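A note before you start: these steps were written for the Drisar hand with the older Kartha wrist plate. If yours came after May, the screws are a little longer but everything else is the same.

# Teaching the Drisar hand to pick up a basket by its handle

I've had the Drisar kit on my bench for a good while now, and the job people ask me about most is carrying. Small blocks and cups are lovely, but sooner or later you want the thing to fetch your shopping! It takes an afternoon, so put the kettle on first.

## What you'll need

- The Drisar hand, fitted and charged
- The fabric sleeve (mine is the Waltell one, and it's roomy)
- A basket with a swinging handle
- Something light to put in it
- The Idar software, already talking to the hand

## Setting up

1. Pull the sleeve on and push the gathered cloth well back from the knuckles. Malathi Shetty showed me how to do this with the fingers half closed, and it saves a great deal of tugging.
2. Open Idar and run the finger check. Let it finish, even if it seems to be dawdling.
3. Set the grip limit to 18. The default of 2 is far too timid for a handle, and the hand will simply let go of it.
4. Swing the handle upright before each try, so that you're always starting from the same place.

## Recording the grip

Start with the fingers open and guide the hand down slowly, palm towards the handle. You want the four fingers over the bar side by side, with the thumb left free to come in underneath afterwards. 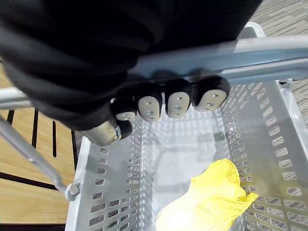 Go gently at this point, and let the fingers settle for a moment before you press Save Pose. I used to rush it, and then I'd wonder why my lifts came out crooked. If one finger looks lazy, open the hand and begin again; it's quicker than trying to nudge it round.

Once you've saved the pose, add the thumb and then a short lift, just enough to clear the table. Keep the load under 400 grams while you're learning. Deepika Nambiar went straight to a bag of potatoes and spent her evening crawling under the sofa.

## If it slips

Wipe the fingertip pads with a dry cloth, then run the finger check again. Error 223 means the sleeve has crept forward, so tug it back and carry on from step 2.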